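Wardrobe Writer (part-time), Tornalix

Tornalix is a weekly online style letter for people who like clothes and have already got some. Our readers want to know whether a coat can be a dress, whether the shoes go, and whether last year's blazer can be seen in public again. We need someone to tell them, 4 days a week, from our office in Otham.

What you'll be doing

Writing short pieces on what well-known people wore, where they wore it and whether they've worn it before. You'll be expected to know a kitten heel from a block heel at a distance, in rain. Pieces run to 200 words. The one about the bishop's sleeves ran to a good deal more and we are still getting letters.

You'll also look after the sample rail, answer the post, and take your turn at tidying up on a Friday.

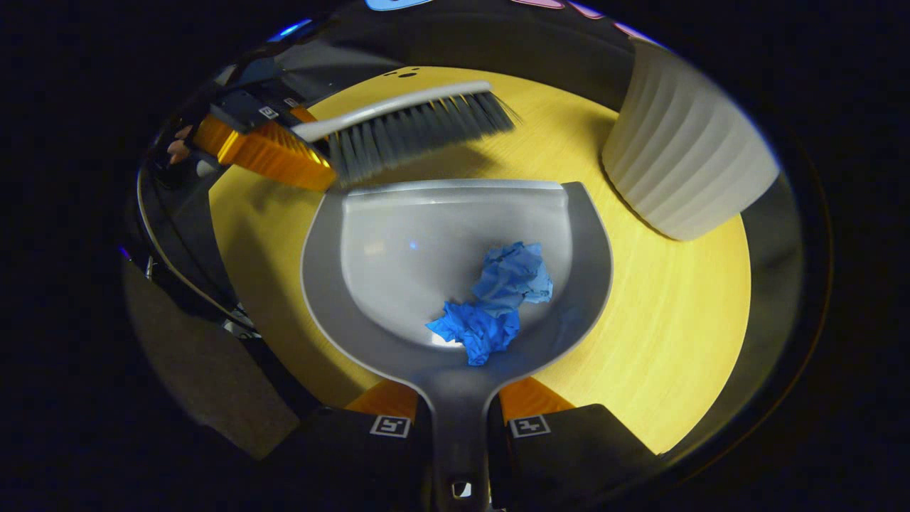
What we're after

Someone who can describe a colour without using the word "pop". Experience is welcome but a strong opinion on belts will do. You should be able to spell "silhouette" under pressure, and be kind about hats.

A fashion degree is fine. So is four years behind the counter at Darno, where our editor, Ama Quartey, learnt most of what she knows about hemlines and all of what she knows about returns.

What you'll get

A desk by the window, decent pay for the days you work, and tea.
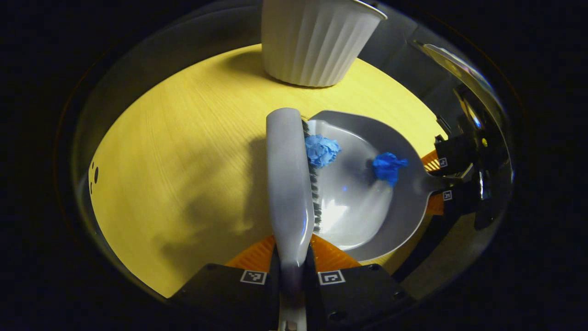

There is also a clothing allowance of £200 a year, which Ama describes as generous and the rest of us describe as a coat. Trains from Nutsugah stop nearby, mostly.

How to apply

Send us a page on the best outfit you've ever repeated, with a CV, by the end of April 2022. No mood boards, please.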